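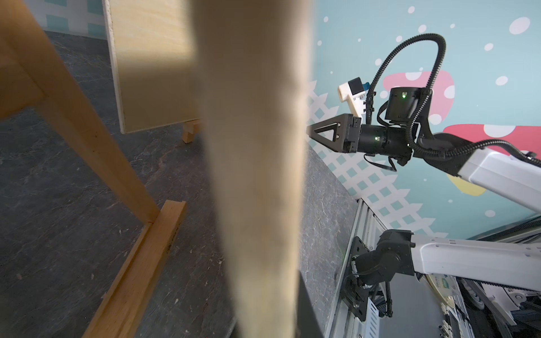 Gruller is my two-arm setup for learning how to handle lumber, and this repo holds the recordings plus the scripts I use to play them back. I've been putting it together in a shared workshop called Gruststead, mostly on Tuesday evenings, with a lot of help from Wakana Amano (she wrote nearly all of the sync code, so please be nice to her in the issues). The jobs are all about the same kind of thing: pine-colored boards, frames with slanted legs and long base rails, sheets of plywood standing on edge. Big pale pieces that look a lot like each other, basically! A post close to the wrist camera can swallow the middle of the view and go completely soft, so don't expect every clip to be a clean look at the work.

What's in it

There are 139 episodes. 90 of them use both arms and the rest use one. Each episode folder has the wrist video, joint positions, gripper opening and a short text note from me. The notes are uneven – some are a full paragraph, some just say "bad grasp, kept it anyway."

I held back 26 episodes for testing. They're listed in holdout.txt. Please leave them out of training if you want your numbers to line up with ours.

Getting it running

Clone the repo, run setup.sh, then play.py with an episode number. If you want somewhere to start, try 62, it's my favorite. The config file still says Flurnance in a few places. That was the old name for the project and I keep meaning to clean it up.

Known problems

The gripper reading drifts a little over long episodes, so I re-zero it at the start of each one. Timestamps from the Hosoda logger can jump when the laptop goes to sleep (ask me how I know). Ettore Zanetti sent in a fix for the jump and it's on the dev branch, but I haven't tested it with both arms going yet.

Pull requests are very welcome, especially for the playback script – it's slow and I'm tired of looking at it. Open an issue first if the change is a big one.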